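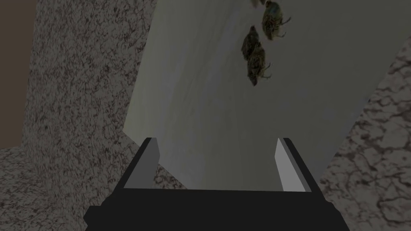

Black gripper, fingers open. Render.

Guter Door Bottom Seal, screw-on, brush or rubber

In stock both lengths. Brush in grey or black, rubber in black only. Pickup from the Malville shop or we post it.

Aluminium carrier with a strip that slides in and out, so when the strip wears you replace the strip and leave the carrier where it is. Had these on the shelf since 2012, sold just over 2,000 of them, mostly to people with old weatherboard houses and a hallway that howls in winter. We also get a lot of renters. Check with your agent first, it does leave screw holes.

Which length

Two lengths, 102 cm and 127 cm. The short one does nearly every single door in an ordinary house. The long one is for wide entries, laundry doors that somebody made themselves, and shed doors if the shed floor is flat. Both cut down with a hacksaw. Measure the door, not the opening. Measure at the bottom, old doors are often a bit different top to bottom.

Do NOT order the short one and hope. We can't join two peices and neither can you, we've tried.

Brush or rubber

Brush goes over carpet and uneven boards without dragging. Quieter too. Lets a little air through, not much. Rubber is better for rain, dust and crawling things but it wants a smooth floor — tile, lino, sealed concrete, decent boards. On carpet it catches and folds back under itself and then you ring us.

Outside door with a proper sill, get rubber. Bedroom or hallway, get brush. If you can't decide get the brush, the rubber strip fits the same carrier so you can swap later. Strips are sold seperately, see the bottom of the page.

What's in the box

Carrier, predrilled, slotted holes
Strip, already in the carrier
Screws, plus a couple of spares
End caps, left and right
Paper instructions (German first, English on the back)

No drill bit. You want a 2 mm bit for timber. Screws are for timber doors only. For a steel or aluminium door use self-tappers, we keep them behind the counter, just ask.

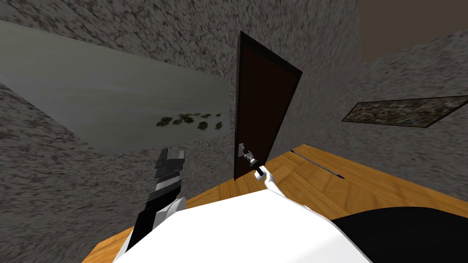 Fitting. Read this before you cut anything. Door stays on its hinges, no need to take it off. Shut it and hold the carrier against the bottom, on the side you pull from if it's an inside door. Mark both ends in pencil. Slide the strip well back before you saw, cut the metal first, then push the strip home and trim it with sharp scissors or a knife. Leave the strip a couple of mm long each end, the caps squash it up.

File the cut end. It will be sharp!

Screw through the middle of the slots, loosely. Open and shut the door a few times. The strip should just touch the floor all the way along. Pressing hard is wrong, it wears out in one winter and the door gets heavy. Slide the whole thing up or down in the slots till it's right, then tighten up.

Floor not level? Very common. Set it for the high spot, then check the low end with a strip of newspaper. If the paper slides through with no grip at all, tip the carrier a touch. More than 10 mm out and this seal isn't for you, look at the drop-down type, which we can order in. Takes a week or two.

Hollow doors are fine as long as you stay low. There's a solid rail along the bottom, usually 30 mm or so of real timber. Screw above that and you're screwing into cardboard.

From Hywel Meredith in the workshop: put a bit of candle wax on the screws, old hardwood doors snap them otherwise.

Does it work with gas heaters

Asked every week once it gets cold. If you have an unflued gas heater in the room DON'T seal the room up. Those heaters need air coming in. Same goes for open fires, to a lesser degree. Talk to a gasfitter. We won't sell you a seal over the phone for a room with an unflued heater, sorry, please don't argue with the staff about it.

Looking after it

Vacuum the brush now and then, pet hair gets in and it goes stiff. Rubber, wipe with soapy water. No turps, no silicone spray. The anodising scratches if you hit it with a pram wheel but it's only looks.

A brush strip lasts us five or six years on an inside door. Front doors less. Full sun is hard on the rubber, if it's gone shiny and cracks when you bend it then it's finished.

Customer comments

"Fitted the brush one to the back bedroom. Whistling has stopped. Instructions were hopeless but the web page got me there." — Thanakorn Rattanakul

"Good seal, cut mine 1 cm short, my own fault. Bought another."

"Screws could be longer."

(They could. We've told the supplier.)
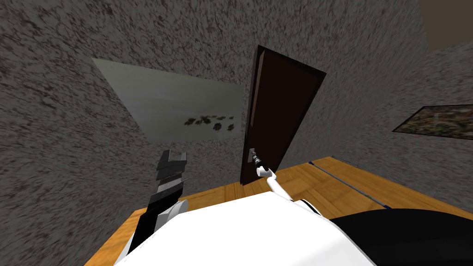 Spare strips and other bits

Brush strip, grey or black, both lengths
Rubber strip, black, both lengths
End caps, pair
Badawi self-adhesive foam for the sides and top of the frame, 5 m roll
Zillix threshold plate, flat, for when the floor is chewed up under the door

Postage: the long ones go in a tube and cost more to send, no way round it. Returns within 60 days if uncut. Cut ones we can't take back, even if only a little bit has come off.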